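The Breakfast Rules

I wrote the first version of the Breakfast Rules on the back of a delivery note, standing up, with a pen that kept giving out.
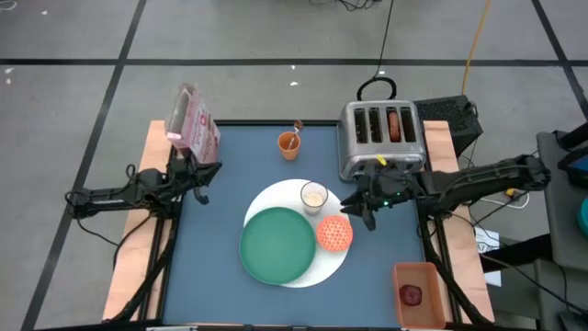
You can't have a rule that says "be careful", it isn't a rule, it's what my nan says when I go down the stairs. This came from the safety desk at Pernance by way of a speaker on the bench, and I'm sorry to say the voice had a point. Rule one of mine was, in full, "Be careful near the plate."

"What should it say, then?" I asked.

"Something you can check afterwards. Who, what, how far away, what happens next."

So I crossed it out and had another go, and that's how I ended up spending most of February arguing about toast.

I should explain that Virkier had sold the arms as a pair, left and right, and Hididik had sold us the software that told them what to do, and neither lot had ever had to lay a breakfast. My job was to write down what counted as doing it properly. I'd got the job by once complaining, quite loudly, that we had a rule for how to coil an extension lead and none for what an arm should do with a glass. Never complain loudly at Virkier.

By the end of the first week I had 27 rules. I was so proud of them! I had a rule for cereal boxes (hold it so the top stays shut or faces up, no squeezing past the second mark on the grip setting). I had one for the toaster, which said an arm may wait in front of it with its fingers open but may not go in after anything, ever, however long it's been in there. I had one for spoons. I had a rule about plates on top of plates that ran to most of a page and which I now can't read without going a bit pink.

Pernance sent them back with 9 left.

"You've taken out the spoons," I said.

"The spoons were the same as the cups."

"They're nothing like the cups."

"Read them one after the other," said the speaker, and I did, and they were the same, word for word, except I'd spelt "handle" wrong in one of them.

What bothered me more was the note beside the toaster rule. It said: who tells the other arm? I'd written the whole thing as though each arm lived alone. One could be standing guard at the toaster, good as gold, while its twin came swinging over with the cornflakes. I went home and thought about that on the bus, then in the bath, and then at two in the morning, when I got up and wrote on the kitchen calendar ONE MOVES, ONE WAITS, in capitals, straight across my dentist's appointment.

It was a good rule. You could check it. It also made breakfast take forever, and the people at Nilsuwan, who were going to be eating these breakfasts eventually, wanted to know whether anybody had thought about the tea going cold. I hadn't. I rang the safety desk.

"Split the table," the voice said. "Give them a side each. They only have to take turns in the middle."

"That's cheating."

"That's traffic lights."

I drew a line down the plan of the table, then another one, and coloured the bit between them in with a highlighter. I wrote down who had right of way in the yellow part (whoever was holding something that could spill) and what the other one had to do about it, how far back, and for how long. I read it aloud to the speaker.

There was a pause, and some typing.

"And if they're both holding something that can spill?"

I looked at the clock. I took the cap off the pen again and turned the page over.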